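Folding for the shelf: Perihan Aksoy on long garments, prints and why the bed beats the table

Perihan Aksoy has managed the linen and clothing room at Briden, a short-stay residence in Pornanberg, for eight years. Before that she worked in the finishing section at Karabulut, a commercial laundry, where she learned to fold to a fixed width. Her shelves at Briden are 36 centimetres deep, and nearly every decision she makes about folding starts from that dimension.

"People fold to a shape they remember from home," she says. "Then they get to the shelf and the stack hangs over the front. Measure the shelf first. The fold comes out of the measurement."

Long tops and nightshirts give her new staff the most trouble. A T-shirt tolerates a poor fold. A garment 900 millimetres from shoulder to hem does not, as any skew at the neckline is carried down the full length and shows up at the bottom as a twisted edge. Aksoy asks for the garment to be laid lengthwise on a flat, light-coloured surface, with the hem closest to the person folding.

She prefers a made-up bed to a table. The texture of a sheet or mattress cover holds knit fabric in place, and a pale background makes the outline easy to read. On a laminate bench, she says, the far end creeps every time the near end is smoothed.

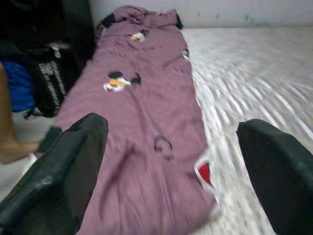 The neckline is dealt with before anything else. A contrasting trim is useful at this stage, Aksoy explains, as a dark band against a lighter body colour shows at once whether the collar area is lying open or has gathered up.

"If the top is bunched, stop. Open it out, find both corners of the trim and set them level. Don't touch the creases in the body yet. Half of them go when the neck is straight."

What remains is smoothed outward from the centre line with the flat of the hand. Diagonal creases generally mean one shoulder is sitting higher than the other. A vertical crease in the lower half is usually left over from an earlier fold, and she ignores it unless it falls in the wrong place.

Appliqués and patches call for more care. They are stiffer than the ground fabric and resist folding, so a line placed through the middle of one will spring open on the shelf. She moves the fold line to one side, even at the cost of a slightly uneven panel. Patches close to an edge or hem tend to turn under, and she flattens those by hand before the sides come in.

"Cartoon prints are the worst for this, with pieces all over the front. You plan around the biggest one and accept the rest."

Her sequence from there is fixed: sides to the centre, sleeves back along the body, hem up by a third, then a third again. Finished pieces are stored on edge in Urura bins, with the folded side up and no more than 700 grams of clothing to a bin.

Asked about rolling, she is brief. "Fine for a suitcase. On my shelves it wastes depth."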